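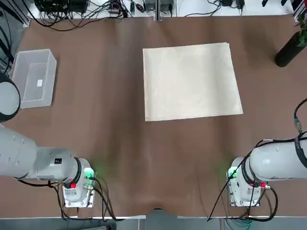
How many demos before cloth folding works?

Krystyna Krajewska
17/06/2021
We teleoperate two arms to fold a cloth and put it in a bin. I have 126 episodes recorded. The trained policy gets the first fold and then stalls. Do I need more data or different data?

Flilau
Different. Change the starting position every 10 episodes and throw out any where the operator paused.

Sugiyama
more. we had 2,278

Orkelum
Check your pauses first. Ours stalled the same way until we trimmed them.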